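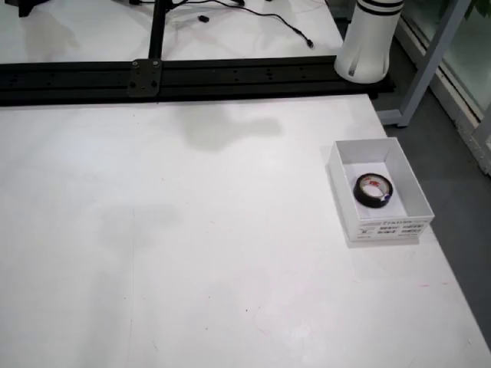 Vonside adds packing table service for small workshops

31 Mar 2021

Vonside, the shelving and storage supplier, is now taking orders for its packing table service. The service covers a large white tabletop, a supply of open white cardboard boxes and the basic consumables, such as black electrical tape, that small workshops use every day.

The starter set costs $299 and is delivered in five working days. Customers can choose printed labels for the front of each box - part codes, shelf numbers or both.

"Most of our customers pack and sort on the same table," said Oksana Polishchuk, sales manager at Vonside. "They asked for a shallow box they could reach into without lifting a lid, and a white top that shows up small parts."

The boxes are made by Clostorer, which has set aside 2,000 for the first round of orders. The service is open to workshops in 13 counties, with more to be added in August.

Orders can be placed through any Vonside branch. Press questions should go to Svyatoslav Hladun in the Vonside press office.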